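Clarora, où on en est en octobre

Bonjour à toutes et à tous,

Voilà le point que je vous avais promis pour Stammont, qui finance la phase pilote. Je fais ça à ma manière, donc en vrac et sans tableau – vous recevrez les chiffres bruts à part, dans le fichier habituel.

Pour ceux qui prennent le train en marche : Clarora, c'est notre appli de récompenses. On ouvre l'appli, on lit une petite fiche sur les économies d'énergie ou la cuisine de saison, on répond à deux ou trois questions, et on gagne des points qu'on échange contre des bons d'achat. Rien de révolutionnaire dans le principe, mais les gens y reviennent, et ça me fait sacrément plaisir !

Côté inscriptions, nous avons 1 975 comptes actifs à la clôture du mois. Par actif, j'entends un compte qui a validé au moins une fiche dans le mois (je le précise parce que dans le rapport précédent j'avais compté aussi les gens qui s'étaient juste connectés, et vous m'aviez fait la remarque, à raison). La plupart arrivent par le parrainage, beaucoup moins par la pub. J'aimerais d'ailleurs basculer une partie du budget pub vers les bonus de parrainage, on en reparle à la fin.

Les bons, maintenant. Nous travaillons avec neuf enseignes et l'échange se fait à partir de cinq euros. C'est un seuil bas, je sais, et il nous coûte en frais de traitement, mais quand on l'avait mis à 20 euros pendant le test du printemps, les utilisateurs se décourageaient et on recevait des messages assez secs. Je préfère garder cinq euros et grouper les envois le soir, vers 18 heures, ce qui limite déjà la casse.

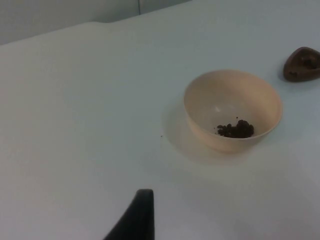 Le gros morceau du trimestre, ça a été le changement de prestataire pour l'envoi des bons. On est passés chez Mallet et la migration a été, disons, sportive. Pendant plusieurs jours des codes sont partis en double et d'autres ne partaient pas du tout. On a tout repris à la main, compte par compte, et chaque personne concernée a reçu son bon avec un petit mot d'excuse et quelques points en plus. Depuis, ça roule. Les codes arrivent en quelques minutes et la boîte du support s'est bien calmée.

Autre chantier, la version Android pour les téléphones un peu anciens. L'appli plantait au moment d'afficher le solde, allez savoir pourquoi (en fait on sait, c'était une animation beaucoup trop lourde que j'avais moi-même réclamée, mea culpa). Elle est supprimée, et l'écran s'ouvre nettement plus vite. Sur iPhone il reste un souci de notifications qui arrivent parfois en pleine nuit, et celui-là n'est pas réglé.

Je dois aussi vous parler de Gumico, le module de mini-jeux qu'on devait intégrer avant l'été. On est en retard, et je ne vais pas tourner autour du pot : j'avais sous-estimé le travail sur les règles anti-triche. Dès qu'on met des points à gagner dans un jeu, il y a des petits malins qui ouvrent plusieurs comptes. La vérification par SMS est prête, le plafond quotidien aussi, il manque encore le suivi des appareils. J'ouvrirai le module à un petit groupe d'abord, et je vous enverrai un accès en même temps qu'à eux.

Pour la suite, j'aurais besoin de votre accord sur deux choses. D'abord le transfert de budget vers le parrainage, dont je parlais plus haut. Ensuite la prolongation du contrat de support par messagerie, qui se termine bientôt et que j'aimerais vraiment garder – les utilisateurs adorent avoir une réponse le jour même, et nous on y apprend plein de choses sur ce qui coince.

Si vous avez des questions, écrivez-moi directement, je réponds plus vite le matin. Le prochain point sera plus court, et il parlera surtout de Gumico.

Dernière mise à jour : octobre
5 partages | 9 commentaires
Contact | © Clarora, tous droits réservés | Haut de page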